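Shared Tables in the Reading Room: Care and Use

Members will have noticed that the Reading Room on the second floor reopened with new tables. The tops are laminate, with a pale wood grain, and were chosen by the Facilities Office after a review led by Fiorella Messina. The order was placed with Lambrakis and delivered under the Ukamar refurbishment program.
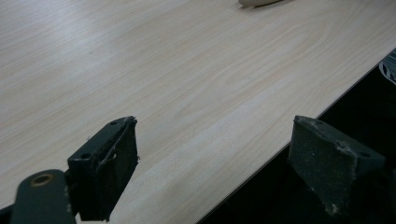
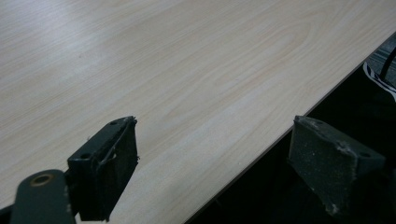

The light wood grain of the new tabletops.

The tables replace the dark veneered desks that had served the room for many years. Those desks had become difficult to maintain, and several had lifted along the front edge. Members who responded to the autumn survey asked for a lighter surface and for more room to spread out papers. The Facilities Office took both requests into account when the Eva range was selected.

Laminate requires little attention, but it is not proof against every kind of use. Members are asked to observe the following points.

Please wipe the surface with a soft, damp cloth after use. Cloths are kept in the cupboard beside the door and should be returned to the basket for washing. Scouring pads and bleach should not be used on any part of the table.

Cutting must be done on a mat. Mats in two sizes may be borrowed from the front desk during opening hours. Hot drinks are permitted in lidded cups — please use a coaster.

Tables should not be dragged. If a group needs a different arrangement, Sotiris Chatzigeorgiou at the front desk will arrange for them to be lifted into place. Requests for groups of more than 8 should be made at least two working days ahead.

Bags and coats may be stored in the lockers along the corridor. Walkways between the tables must be kept clear at all times.

The supplier's warranty on the tabletops runs until 2029. Any chip, burn or loose edging should be reported to the Facilities Office on extension 885, with the number of the table concerned, so that a claim can be made promptly. Members should not attempt repairs with glue or tape.

A second delivery, for the Group Study Room, is expected in March. That room will close for two days while the old desks are removed, and the dates will be posted on the notice board and at the front desk. Questions about the closure may be addressed to Faisal Mughal.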